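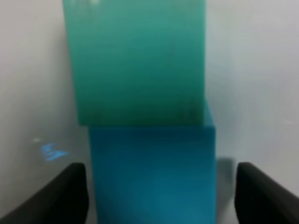

Ludivine Joly

March, late evening, kitchen table

I have a color! After all those weeks of staring at the back room in Chisholm, I finally know what I want on the walls, and I can't sleep for thinking about it, so I'm writing instead.

It started on the bus to Folmont this morning. The lake was doing that thing it does before the wind gets up, green near the reeds and then bluer and bluer toward the middle, and I thought, well, there it is. Why have I been looking at creams? I have eleven little cards of cream taped up in that room and I couldn't tell you which is which anymore.

So I got off two stops early and went straight to the paint counter at Bresex. The woman there was wonderful. She let me take 12 sample cards (the limit is five, there's a sign) and she told me to look at them at breakfast, at noon and with the lamp on, and never to decide in the shop. Then she told me all about her own hallway, which she has painted four times – a woman after my own heart.

Jade is the front-runner. Real jade, a bit milky, like the soap dish Grandma kept by the back door. Teal comes second. I held it up against the brown sofa when I got home and the sofa looked rich all of a sudden, almost like something from a hotel.
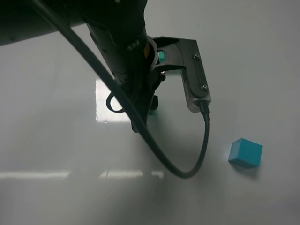

Pale gray

Gray was the sensible choice and I did give it a fair try over the winter. It's calm, it goes with everything, and every time I pictured myself reading in there I pictured myself in a cardigan. I want a room that cheers me up when I walk in with the laundry!

Lunch at Eswood with the sample cards spread all over the table. I got soup on two of them. The waiter voted for the bluest one without being asked, and the couple beside us joined in, and by the time the coffee came there was a proper argument going. I loved every minute of it.

The ceiling stays white. I'm sure of that much. The window frames I'm not sure about – maybe the same as the walls, maybe a shade bluer, so the two sit side by side and you only notice when the sun comes in.

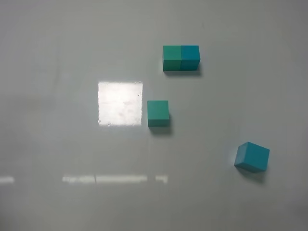
Next morning, 5 o'clock

Awake before the birds to see the cards in the first light. The jade has gone almost gray and the blue one looks marvelous, so now I have to start again, and I don't mind a bit. Twenty minutes of standing there in my socks with cold tea. I'm going back to Bresex for two sample pots as soon as they open, and I must remember masking tape and a decent small brush.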